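In defence of the boring dinner

4/14/19

I have cooked the same lentil soup every week for most of my adult life and I am a bit tired of being made to feel bad about it.

It started (the feeling bad, I mean, the soup goes back further) when my friend Ebbe Wallin came to supper in November and asked, perfectly kindly, whether I ever got bored. He'd just bought a cookbook with 86 recipes in it and was working his way through from the front. He was on number 19, some sort of stuffed cabbage with barberries, and it had taken him two evenings and a trip to three shops. I asked if it was nice. He said it was interesting.

Interesting! I've been chewing on that ever since. I don't want my tea to be interesting. I want it to be hot and ready and to taste the way I was hoping it would taste on the bus home.

Somewhere along the line home cooking turned into a hobby, with kit and targets, and those of us who just wanted to feed people got left standing about with our wooden spoons. Look at any cookery page now. Weeknight suppers with fourteen ingredients. "Pantry staples" that I have never seen in any pantry, certainly not in Storkville, where the shop stocks one kind of vinegar and it's for chips. I counted up the recipes I'd saved on my laptop last winter and there were 2721 of them. I have cooked, at a generous guess, 63. And of those I've made a second time? Well, the soup, obviously. A potato thing. The apple cake from the back of the flour bag.

So what was I doing with the rest? Collecting them, I suppose, the way my dad collected instruction manuals. There's a nice little glow when you save a recipe, as if you've already made it and everyone has said how lovely it was. Then it's half past six and you're tired and you chop an onion.

I do love chopping an onion, by the way. I've done it so many times that my hands get on with it and I can listen to the radio or have an argument with my sister on the phone. You can't do that with a new recipe. With a new recipe you're reading the same line five times with wet fingers on the page, and the garlic has caught, and you've found out far too late that the chickpeas should have gone in to soak last night. It's like driving in a strange town. Fine on holiday, but I wouldn't want to do it every day to get to work.

And you get better at the old ones, which I think people forget. My soup was pretty grim for the first few years. I put the salt in at the wrong time, I was scared of the vinegar, I used far too much carrot because I thought carrot was good for us. It took me ages to find out that it wants a good long sit with the lid on after you've turned the heat off, and I only found that out by forgetting it. If I'd moved on to recipe number two the next week I'd still be making bad soup, plus a great many other bad things.

My neighbour Bjartur Thorlacius is the best cook I know and he makes five dinners. Five! He grew up on a farm near Kvam and he says his mother made four, and he added the curry. You know what you're getting if you drop in on him, and people drop in on him all the time, and I'm sure those two facts are related. His fish pie is so good that when he had his hip done, three different people tried to make it for him and he had to be polite about all of them. (Mine was the one with peas. I won't be doing peas again.)
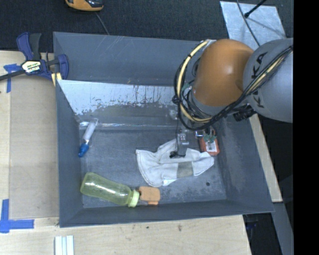 I can hear Ebbe saying that I'm just frightened of new food. I'm really not. I'll eat anything you put in front of me, and if I'm in Vollville I go straight to the noodle place and order whatever I can't pronounce. But that's somebody else's boring dinner, isn't it? The woman at the stove has made that broth every day for years. She isn't trying it out on me from page 212 with her fingers crossed. It's the practice I'm paying for, and happily.

I also think there's something a bit mean about what all this newness does to the people at the table. Children like knowing what's coming. So do most grown-ups, if you catch them in an honest moment. When my two were small they could smell the soup from the front gate, and one of them would shout "soup!" in a voice that I chose to hear as joy. They're both grown up now. Both of them have rung me for the recipe, and neither has ever rung to ask about the quinoa phase.

Now, I'm not saying never try anything. I had a go at a baked rice dish over the winter, in the big Ralon pot my aunt left me, and it was lovely and I've made it four times since. It may well get in. But it's on trial, and the trial is long, and it has to get past a night when I've got a cold and there's only half a lemon.

Ebbe, meanwhile, has stalled. He got as far as a chapter on ferments and something went off bang in his airing cupboard, and he's gone rather quiet on the subject. He came round last week and I gave him the soup. He had two bowls and then asked, in a very offhand sort of way, how much cumin.

A level teaspoon, for anyone else who's wondering, and put it in with the onion.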